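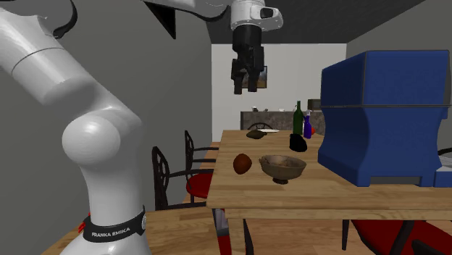 Figure 3. Plateau de table en bois clair, coupe brune à pied et objet ovale brun.

3.2. Ce que les gens appellent un « bol »

J'avoue que je suis entré dans cette partie de l'enquête un peu la fleur au fusil. Je pensais que tout le monde, à Rugemalira, appellerait un bol un bol — et qu'on passerait vite à la suite, c'est-à-dire aux noms des paniers, qui m'intéressaient beaucoup plus. Eh bien non ! Sur les 382 réponses recueillies au premier passage, le mot attendu arrive en tête, d'accord, mais dès que le récipient a un pied, tout se défait : coupe, compotier, calice, « le bol des visites », et même « le petit tabouret » chez deux ou trois locuteurs âgés (je les ai fait répéter, ils ont ri, ils ont maintenu).

Zawadi Nzioka, avec qui j'ai mené les entretiens en juillet, m'avait pourtant prévenu. Dans son propre mémoire, elle notait déjà que la forme compte moins que l'occasion : le même récipient change de nom selon qu'on y met des fruits, de la bouillie ou les clés de la maison. J'avais lu ça en diagonale, à tort. En reprenant nos 1083 occurrences une par une, j'ai bien dû lui donner raison, et j'ai recodé tout le corpus avec une colonne « usage déclaré » que je n'avais pas prévue au départ. Ça m'a coûté 16 soirées et pas mal de thé.

Le cas du pied mérite qu'on s'y arrête. Chez les locuteurs de moins de trente ans, « coupe » l'emporte largement, y compris pour des objets en plastique qui n'ont rien de cérémonieux. Chez leurs parents, le mot garde quelque chose de solennel : on le réserve à ce qu'on sort pour les invités. Tumaini Kimaro parle à ce propos d'un « lexique du dimanche », expression que je lui emprunte volontiers, même si je la trouve un peu trop jolie pour nos données — une partie de nos informateurs emploie « coupe » et « bol » dans la même phrase, pour le même objet, sans ciller.

Reste la question de la matière, que j'ai longtemps repoussée. Le bois appelle-t-il plus souvent « écuelle » que la terre cuite ? À première vue oui, mais l'effet disparaît presque quand on tient compte du quartier, et je me garderai d'en tirer quoi que ce soit ici. Senthil Thampi a proposé un modèle à effets mixtes que nous avons essayé sous 5 variantes. Aucune ne m'a franchement convaincu (lui non plus, d'ailleurs), les effectifs par quartier étant trop maigres pour le type de question qu'on leur posait.

Un dernier point, plus terre à terre. Plusieurs personnes ont refusé de nommer un récipient isolé et nous ont demandé ce qu'il y avait dedans, ou à côté. Au début je notais « non-réponse » et je passais à la suivante. C'était une bêtise : ces demandes sont des données, et plutôt bonnes. Elles sont désormais codées à part et reprises dans la section 3.3, où je les compare aux hésitations relevées pour les paniers et les corbeilles.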